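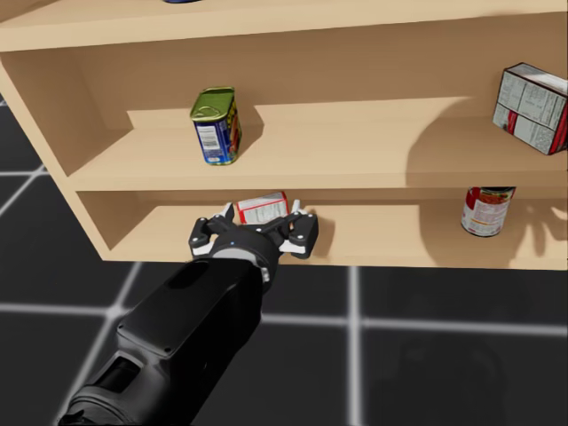 Last updated 4 July 2019

The Record That Took Nine Tries

Mirsad Kelmendi keeps the rejected test pressings in a cardboard box under his desk. Three of them have surface noise on side B. One has a click that comes around every revolution through the whole of the second song. Two sound fine to me, and he put them on one after the other and waited for me to hear the problem, and I didn't.

"The vocal spits," he said. "On the S sounds. You get used to it and then you stop hearing it. I didn't want to get used to it."

The record is Emonach, a four-song, 12-inch EP by the singer and harmonium player Sarla Gautam. It came out in May on Wedalum, the label Kelmendi runs from the back half of a former dry cleaner's. The first pressing was 500 copies on black vinyl. There is no colored version and no download card with bonus tracks. The digital files went up the same day as the record and cost 5 dollars.

Gautam is 41 and has been performing since she was a teenager, mostly at weddings and temple events, later in clubs as part of other people's bands. Emonach is the first release with only her name on the front. She wrote the title song eleven years ago and played it in public twice before recording it.

"I had it down as a song for the end of the night," she said. "It's slow and it's in a hard key for me. If you play it early, people go get a drink."

The word Emonach doesn't mean anything. She sang it as a placeholder where the chorus lyric was supposed to go and never found a line that sat on the notes as well.

The four songs were recorded in six days at Nallel, a studio with one live room and a control room small enough that the engineer has to stand up to let anyone past. The engineer was Harish Uniyal. He had worked with Gautam once before, on a session where she sang backing parts, and he remembered that she moved around a lot at the microphone.

His answer was to put her in the middle of the room with the harmonium on a low table and set two microphones farther back than he would for most singers. That let her move, and it also picked up a lot of bellows. You can hear it all over the record, a sort of breathing under the chords. On the second song, "Mathur," it is nearly as loud as the drums.

"I spent the first day trying to get rid of it," Uniyal said. "Second day I turned it up."

The drums are by Pankaj Pandey, who plays with brushes on three of the four songs and with his hands on the other. He learned the parts from phone recordings Gautam had sent him, several of which she had made in a parked car. On one of them the turn signal was ticking, and he worked out a pattern against it before he realized it wasn't part of the song. They kept the pattern. It opens "Mathur" and carries on for almost a minute before the voice comes in.

Kiran Dhillon plays bass. She was booked for two days and stayed for four. Her part on the title song is eleven notes long, repeated, with one change near the end that she says was a mistake on the take they liked best.

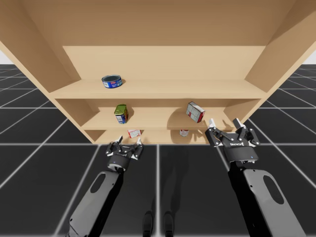

Getting all this onto a record took longer than making it. Side A runs a little over fourteen minutes and side B just under thirteen, which should be comfortable on a 12-inch at 33. The trouble was the distance between the quiet parts and the loud ones. The title song starts with voice alone, very low, and by the last verse everybody is playing. Cut it hot enough to keep the opening above the noise of the vinyl, and the ending distorts. Cut it for the ending and the opening sinks.

The first lacquer was cut from the same master that had been made for streaming. Kelmendi now thinks this was a waste of money. A second was cut from a new master with less limiting and the sibilance brought down by hand, one word at a time. That got them close. Then came the pressing faults, which had nothing to do with the music, and a plating problem that sent the whole job back to the start of the line. In all there were nine sets of test pressings over seven months.

Gautam listened to every one on the same record player, a belt-drive model she has owned since college, in her kitchen. She didn't want to hear them at the label or at Nallel.

"Those rooms are too good," she said. "I wanted to know what it was going to be like for a person making dinner."

Did she hear the spitting S sounds? She did, on the fourth and the seventh. She would have let the seventh go.

Kelmendi had originally planned on 1000 copies. He cut the order in half when the extra mastering and cutting work came in, and he says the label will lose a small amount on the first run even if it sells out. When I visited, 390 had been sold, most of them by mail and the rest at two shows. He packs the orders himself in the evenings. The jackets are printed on uncoated board that picks up fingerprints, so he wears cotton gloves, and he goes through a pair every couple of weeks.

The two shows were both with the full group. I saw the second, in the upstairs room of a restaurant, with the tables pushed against one wall. The harmonium was miked close that night and the bellows were mostly gone, and I missed them more than I expected to. Pandey played the turn-signal pattern at the start of "Mathur" and a few people who already had the record clapped when they recognized it. Gautam put the title song last. The bar had closed by then.

She has been writing since. There are three new songs she is willing to talk about and a couple more she isn't, and she wants to record them at Nallel with the same people if Dhillon's schedule allows. Dhillon is on the road with another band until the fall. Uniyal has asked for two extra days this time so that he can try the harmonium in the hallway, where there is a tile floor and a lot more echo.

Kelmendi would like the next one to be a full album. He would also like it to be quieter at the end, or louder at the beginning, and he has told her so. Gautam said she'd think about it. The longest of the new songs starts with her humming, a good distance from the microphone, and the drums don't come in for three minutes.

Emonach is out now on Wedalum, on 12-inch vinyl and as a download.

47 shares
12 comments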